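Subject: Re: [packing-list] Hanging bags vs. flat bags for the small kits

On the hanging bag question, since it came up again and I have now been through most of a carton of them.

The earlier message said:

> We are thinking of moving the small kits out of the flat bags and
> into the tall clear ones with the punched hole at the top. The flat
> bags are fine in a drawer but they slide off each other on the shelf
> and we lose the small parts behind the bins. Has anyone here switched
> over? I would like to know
>
> 1) whether the hole tears out once there is any weight in the bag,
> 2) whether you fold the top or leave it standing,
> 3) whether you can still tell what is inside without opening it.
>
> We have 200 kits to redo and I don't want to do it twice.

I switched in May. What follows is from our workroom only, where the parts are mostly plastic and none of the kits is heavy. If you are bagging steel hardware your results will be different.

1) The hole. It holds for anything light. I hung one bag with a full set of drawer clips in it on a peg for about 4 weeks and the hole was still round when I took it down. I hung another with a handful of bolts in it and the hole had stretched into a slot by the next morning. The film did not rip through, but I would not have trusted it for long. For the heavier kits I went back to a box with a lid.

The peg matters more than I expected. We had the thin wire kind, and the wire puts all the load on one point at the top of the hole. The thicker Zevov pegs spread it out better. If you already own wire pegs, try a short piece of plastic tubing over each one before you buy new ones.

2) The top. Leave it standing. I folded the first thirty or so over and stapled them, which looked neater in the carton, but then the hole ends up behind the fold and you have to punch a second one through both layers. It takes longer and the second hole is never centered. With the top left standing you have more empty bag above the parts, so you need more height between rows. Ours are spaced so that the bottom of one bag clears the top of the next by a couple of inches.

Do press the air out before you close them. I lay the bag on the bench, put the parts down at the bottom, and run the side of my hand up the film toward the opening. A bag with air in it pushes the ones next to it sideways and you can't fit a full row on a peg.

3) Seeing what is inside. This is the one where I would be careful. The film is clear but it is also shiny, and under our overhead lights you get a bright stripe down every fold. The bags also have a faint speckle to them. You can make out the color of a part and its general size. You can't always make out the shape, and you can't read anything molded into it.

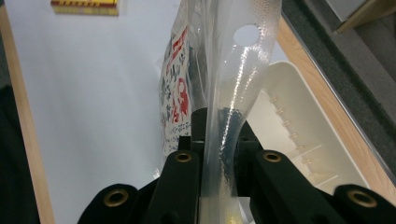
Tall clear bag with the punched hole, dark blue part inside.

With the blue parts that is good enough for us, as we only have one kit in that color. With the black ones and the gray ones it is not, and I have twice pulled the wrong bag. So we label. I tried three places for the label:

- On the front, low down, over the parts. Easy to read, but it hides the one thing you wanted a clear bag for.
- On the back. Useless on a peg, you have to turn the whole row.
- On the front, high up, just under the hole. This is what we kept. The label sits on the empty part of the bag, so it doesn't block anything, and it stiffens the film a little right where it needs it.

Put the label on before you fill the bag. Once there are parts inside, the film won't lie flat and the label goes on with a wrinkle across it. The small Britico labels peel cleanly for the first day or so and after that they stay put. The cheap ones we had before left the corners curling up and catching on the next bag.

A few other things that were not in the question.

Bag size. We bought a single size for everything to keep the ordering simple. That was a mistake for the smallest kits, where two or three little parts end up in the very bottom of a tall bag and the rest is empty film. It hangs all right but it uses up wall. If I were ordering again I would get two sizes, with the tall one only for kits that fill at least a third of it.

Loose bits. Anything smaller than a fingernail goes in its own little bag inside the big one. Otherwise it finds the bottom corner and stays there when you tip the rest out. I found a washer in a bag I had already thrown in the recycling bin, and after that I started checking the corners with my thumb.

Static. In dry weather the bags cling together in the carton and you pick up two at a time without noticing. I fan the stack before starting, like paper for a printer. I still get a double now and then. If a bag feels thick at the opening, check before filling it.

Time. The carton from Smits came with 202 bags in it, two over what was on the slip. Filling, pressing, closing and labeling went a good deal faster once I stopped doing each bag from start to finish. I now label a whole stack first, then fill a whole row standing up in a shallow box, then close them all. The box needs to be narrow enough to hold the bags upright or they fall over and spill.

Numbering. We write the bin number on the label as well as the kit name, so a bag found on the floor can go back to the right peg. Ours run up to 2721 because we carried on from the old drawer system and did not want to renumber. If you are starting fresh, keep them short. Four digits on a small label means writing smaller than I like.

For the 200 kits, I would do twenty first and hang them for a week before going any further. Pick the heaviest kits you have for those twenty. If the holes hold, the rest will be fine, and if they don't you have only lost an afternoon and a few bags.

I have not tried the bags with the reinforced strip across the top. Illo lists them in the same width as ours but they cost more, and I would like to hear from someone who has used them with metal parts before I order any. Also interested in what people do for closing the bags. We use a strip of tape across the back, and it leaves a sticky edge that picks up lint after the second or third opening.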